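Trasel Mobile User Group
Minutes of the Spring Meeting, 5 March 2021

Present: 11 members, the chair, and two representatives from Skesel, the support contractor. Apologies were received from the Retis warehouse site.

1. Minutes of the last meeting
Approved with one correction. Under item 4, "order form" should read "sample request form."

2. Version 2 rollout
The chair reported that 672 field users have now been moved to the new version of Trasel. The remaining accounts are all in the Doãn territory, where tablets are still being replaced. Skesel will keep the old sync server running until those accounts are moved.
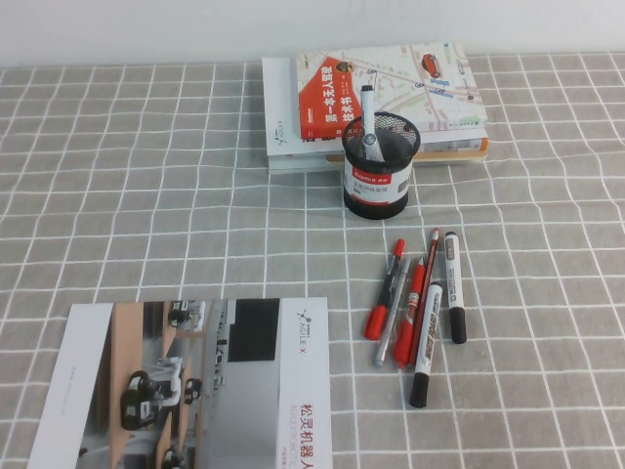 Members asked whether call notes saved offline before the move would carry over. Skesel confirmed that they will, provided the user syncs once on the old version first. Drafts that were never submitted are not included. The group asked for this to be stated on the login screen as well as in the release notes.

3. Duplicate customer records
Duplicates continue to appear when a rep adds a new contact without a signal. The record is matched on last name and zip code only. Skesel proposed adding the office phone number to the match. There was some concern that large clinics share one number across many contacts. It was agreed to test the change in one territory before going further.
Action: Skesel to set up the test and send results to members.

4. Signature capture
Two sites reported that the signature box closes when the tablet is turned sideways. Skesel has reproduced the fault and expects to fix it in the next maintenance release. Until then, users should lock the screen rotation before opening the form. 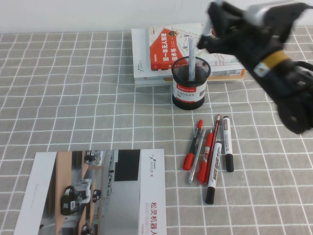

Page 2

5. Reporting
The weekly activity report still counts canceled visits as completed if they were canceled after the planned start time. Managers have been correcting this by hand. The group agreed that canceled visits should have their own column. Retis had asked in writing for the export to keep its present column order, so the new column will go at the end.
Action: Chair to send the revised layout to Skesel.
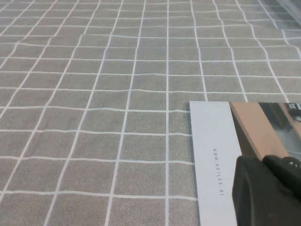
Secretary, Trasel Mobile User Group

6. Training
The short course for new reps will be split into two sessions, one on planning visits and one on recording them. Existing users may attend either. Slides will be posted in the members' area.

7. Next meeting
To be held in May, by video call. Items for the agenda should reach the secretary two weeks ahead.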